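El saque de banda largo, una temporada después

Jueves, 25 de septiembre de 2025

En mayo cerré la hoja de cálculo de la temporada y la dejé reposar todo el verano. La he vuelto a abrir esta semana por una discusión de vestuario: si el Plorkura debe seguir metiendo al área los saques de banda en campo contrario o si conviene jugarlos en corto. Yo defendía lo primero y sigo defendiéndolo, con menos convicción.

Los datos son los siguientes. Registré 686 saques de banda a favor, todos los de liga que pude ver en vídeo. De ellos, 300 se hicieron en el último tercio. De esos 300, solo 50 fueron largos según mi criterio, es decir, balones cuyo primer bote o primer contacto se produce dentro del área. Diez acabaron en remate propio antes de que el rival despejara fuera del área o el árbitro parara el juego. No apunto goles porque la muestra no da para eso.

El criterio tiene problemas. Un saque lanzado al área que un defensa intercepta un metro antes de la línea no entra en el grupo de los largos, aunque la intención fuera la misma. Durante la primera vuelta anoté la intención en una columna aparte y lo dejé al comprobar que, al revisar un partido dos veces, no siempre ponía lo mismo. Prefiero una definición pobre que se pueda repetir.

Recuerdo lo que dice el reglamento, porque en la discusión se mezclaron varias cosas. El que saca debe estar de cara al terreno de juego, con parte de cada pie en la línea o fuera de ella, y lanzar con las dos manos desde detrás y por encima de la cabeza. No puede volver a tocar el balón hasta que lo toque otro. Los rivales tienen que estar a dos metros como mínimo del punto de saque. No hay fuera de juego si se recibe directamente del saque, y un gol directo no vale. La ausencia de fuera de juego es la parte que peor aprovechamos: en casi todos los vídeos nuestro delantero centro se coloca por delante del último defensa únicamente cuando alguien se lo grita.

La mecánica está bastante estudiada y aquí resumo lo que me sirve. La distancia depende de la velocidad de salida, del ángulo y de la altura de suelta. La velocidad manda. El ángulo que da el máximo alcance queda por debajo de los 45 grados, por dos motivos: el balón sale desde más arriba del suelo y el cuerpo humano pierde velocidad de lanzamiento a medida que apunta más alto. En la práctica, un saque tenso llega casi igual de lejos que uno bombeado y tarda menos, lo que reduce el tiempo que tiene el portero para decidir si sale. Los nuestros son bombeados. En el campo de Dalen, donde suele soplar viento de costado, además se van hacia la línea de fondo.

Cledwyn Parry, que es quien los saca desde la derecha, toma una carrera de cinco pasos y frena con el pie izquierdo adelantado. En los mejores lanzamientos el pie delantero queda bloqueado y el tronco pasa por encima. En los malos hay un paso corto de más, el pie de apoyo llega blando y los brazos hacen todo el trabajo. El pie de atrás arrastra la puntera, que es legal mientras no se levante. Nos pitaron dos faltas de saque en toda la temporada, las dos en casa del Pustent y las dos por ese motivo. Revisadas en vídeo, una me parece correcta y la otra no se puede saber con el ángulo que tengo.

Respecto a las segundas jugadas, la tabla dice menos de lo que yo esperaba. Después del primer contacto el balón suele caer en la frontal, en una franja bastante estrecha, y ahí ponemos un solo jugador. El rival pone dos. He probado a cruzar los remates con el número de compañeros en esa zona y la columna sale demasiado vacía como para calcular nada. Anotaré este año las posiciones en tres momentos: cuando el lanzador coge el balón con las dos manos, en la suelta y en el primer contacto.

También falta el coste. Un saque corto perdido en campo contrario deja al equipo más o menos colocado. Un saque largo despejado nos coge con los dos centrales arriba y al lateral que ha sacado todavía en la banda. Encontré varias contras que arrancan exactamente así, aunque no las había codificado y no voy a dar una cifra hecha de memoria. Sin ese dato la comparación entre largo y corto está incompleta, y eso se lo tuve que reconocer al vestuario.

Para el registro he pasado de la hoja de cálculo a Sonard, que permite marcar el instante sobre el vídeo y exporta un archivo de texto. Tiene un defecto molesto: redondea los tiempos al segundo, insuficiente para medir el vuelo del balón. La suelta y el contacto los sigo sacando fotograma a fotograma y los pego después a mano. Quien quiera el archivo de la temporada pasada puede pedírmelo en los comentarios. Las columnas no llevan encabezado; la cuarta es el tercio del campo y la séptima, el pie adelantado.
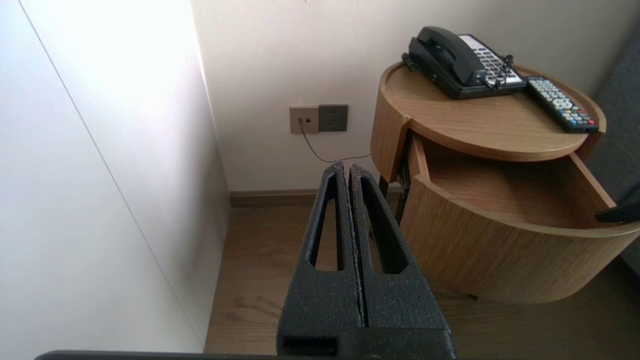 Queda la parte técnica del gesto, que es la que se puede trabajar entre semana y sin campo. El ejercicio consiste en dar solo los dos últimos pasos, sin balón, bloquear el pie delantero y terminar con los brazos extendidos hacia un punto fijo. Lo hago descalzo sobre el suelo de madera, donde el arrastre de la puntera se nota enseguida, y uso el enchufe de la pared como referencia para que la carrera no se me desvíe. Tres series cortas bastan. Con balón hay que irse al campo, porque la extensión completa cambia en cuanto hay peso en las manos. La semana que viene grabaré a Parry de perfil desde la línea, con el trípode a la altura de la cadera, y mediré el ángulo de salida antes de tocarle la carrera.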